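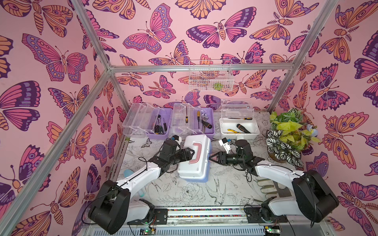
4. Setting up the Billanstead cabinet

This section is for the Jernska Billanstead cabinet with Killa sliding doors. If you have bought the cabinet with Mangubat hinged doors, please do steps 1 to 8 in this section and then continue with section 5.

The assembled cabinet is 1,529 mm high and 381 mm deep. Measure the place where it will stand before you open the bag of fittings. We cannot take back a cabinet when the bag has been opened.

4.1 Before you begin

The work needs 2 persons. One person can do the frame alone, but the top panel is heavy and must be held level during step 6.

You will need a cross-head screwdriver, a pair of pliers, a spirit level, a pencil and a soft hammer. A blanket on the floor is also good. Do not use an electric screwdriver for the cam locks. They are soft metal and the slot is damaged very easily.

The fittings are packed in bags marked with letters. Open only the bag that is named in the step. Bags C and D have screws which look the same, but the screws in bag D are longer and will come through the side panel if they are used in the wrong place.

4.2 Frame

1. Lay the left side panel on the blanket with the grooves up. The front edge is the edge with the finished strip.

2. Screw the metal dowels from bag A into the small holes. Stop when the collar touches the panel.

3. Put the cam locks from bag B into the large holes of the base and the top panel. The arrow on each lock must point to the edge of the panel.

4. Stand the left side panel up and push the base onto the dowels. Turn each cam lock to the right until it stops.

5. Fit the right side panel to the base in the same way.

Caution: At this moment the frame is not stable. One person must hold it until step 7 is finished. Keep small children out of the room.

6. Lower the top panel onto both sides together. If one side goes down first, lift it and begin again. Do not hit it down.

7. Turn the cam locks of the top panel.

8. Slide the back panel into the grooves from above. The printed side looks to the wall. If the back panel stops halfway, the frame is not square. Measure both diagonals, push gently on the long corner and try again.

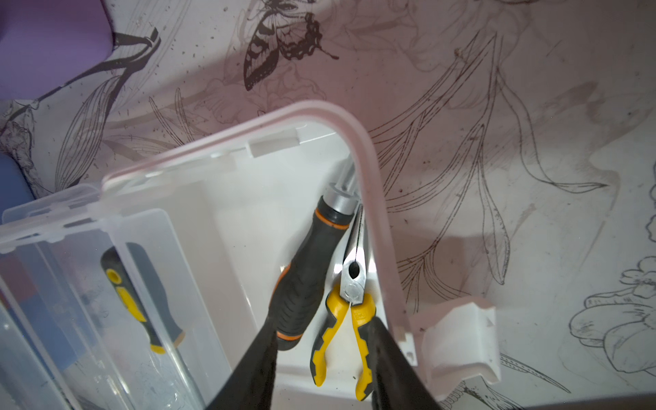 4.3 Rails for the Killa doors

The upper rail is the deep one and the lower rail is the shallow one. Many callers to our service desk have mixed them, and then the doors cannot be lifted in.

9. Place the upper rail under the top panel, 55 mm behind the front edge. Mark the holes with the pencil and fasten the rail with screws from bag C.

10. Fasten the lower rail on the base at the same distance from the front edge. Check that no screw head stands above the metal. A wheel that runs over a screw head will make noise and will wear out early.

11. Wipe the rails with a dry cloth. Do not put oil or grease in them, it collects dust.

4.4 Hanging the doors

12. Start with the inner door. Lift it into the rear track of the upper rail, then swing the bottom in and let it down on the lower rail.

13. Do the same with the outer door in the front track.

14. Slide each door slowly from end to end. If a door leans, turn the adjusting screw at the bottom corner. Turn it right to raise the corner and left to lower it. Half a turn is usually enough.

Note: Cabinets delivered before February have a plastic safety pin in each adjusting screw. Pull the pin out with the pliers before you turn the screw. If the pin breaks, the rest can stay inside without harm.

4.5 Fastening to the wall

Caution: The cabinet must be fastened to the wall also when it stands in a corner. It can fall if a child climbs on the shelves.

15. Screw the two brackets from bag E to the top panel.

16. Choose plugs and screws for your kind of wall. They are not included. For a plaster wall please ask in a hardware store.

17. Push the cabinet to its place, check it with the spirit level and fasten the brackets.

Tighten all the screws again after one month of use. For missing parts, write to Bernice Mensah at Jernska customer service and give the letter of the bag and the number printed under the base. The shelves are described in section 6.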